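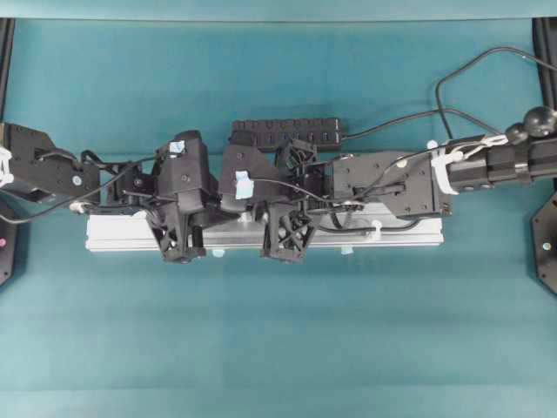 Noémie Lecomte asked last term whether a bench cell with two small arms needs written rules at all, given that neither arm could do much harm to an adult. The course takes the view that it does. Light arms still pinch fingers and pull connectors out of their sockets, and most losses on a teaching bench are losses of time and parts.

Handout 3: Good Practice at the Two-Arm Bench

1. Scope

These notes apply to every bench in the Prinside laboratory on which two arms share one work surface. They supplement the general safety sheet and do not replace it.

2. Before power is applied

Both arm bases shall be checked by hand for movement. Any rail, bracket or support standing between the arms shall be treated as an obstacle and entered in the cell file before a motion program is loaded. Printed parts shall be inspected for cracks at the ribs and at the screw holes.

3. Cables

A cable that crosses a joint must have enough slack for the full travel of that joint and no more. Clips and ties hold the cable to the fixed side first. Students shall move each joint slowly by hand, with the power off, and watch the wires for the whole travel. Cables should not hang where a gripper can close on them.

4. Labels

Tape may be used to mark a joint housing during assembly. The mark used on the housing must match the name used in the program. A label that has lost its meaning is to be removed by the person who applied it.

5. Motion

First runs are limited to 20 percent of rated speed. The operator keeps one hand at the stop control, and a second student watches the arms. Full speed, 100 percent, requires the signature of Didier Lemaire or Stefaniia Kushnir.

6. Records

Faults are entered in the Emero log under course code 3053, with the bench number and the time. An entry such as "arm stopped" is not sufficient. State which arm, which joint and which command.

Reading for the February session: Hervieu, course notes on shared workspaces, sections 2 and 4.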